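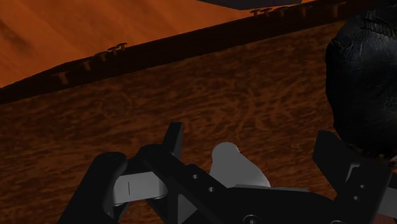
Simulated view at the gripper, fingers open, with the black object near the right finger.

Progress report to the Nesance fund
Project: Sodero, collection of examples in simulation
Date: 2020-06-29
Prepared by: Abena Zakaria
Checked by: Ruairi Crichton

1. Work done in this period

In the last report we promised to have a first set of complete examples before the summer. We have now 103 examples which passed our check. Each one contains the view at the gripper, the position of the arm and the command given by the operator at the same moment. All of them were made in the Rawat simulator and no real arm was used.

The operators worked in short sessions, because steering with the hand controller is tiring and the quality goes down quickly. Ruairi wrote a guide of four pages for them. It says how to begin, when to give up an attempt and how to name the file. Before this guide every operator had his own habit, and the early recordings were difficult to compare, so we left them out of the set.

2. Difficulties

Dark objects remain the most difficult case. The fingers of the gripper are black too, and when the object is black and wrinkled the border between the two is not easy to see, also for a person. Two operators asked for a brighter light in the simulator. We tried it for one session, but we have not decided yet, as the earlier examples would then look different from the new ones.

The second difficulty was the storage. In the spring six recordings were lost when the disk was full, and the program gave no warning. It now stops before this can happen. The lost recordings are not included in the number above.

3. Use of the money

The spending is within the plan. The licence for Rawat was paid for the full year. The hours of the operators were a little lower than foreseen, and we ask your permission to move the remaining part to the next period.

4. Next steps

We will train the first model on the present set during the summer and compare it with the simple Grendar method, which needs no examples. We also want to add seven new arrangements of objects, with more variety in colour. The result of the comparison will be in the November report.

We would be grateful for an answer about the operator hours before the next payment is made.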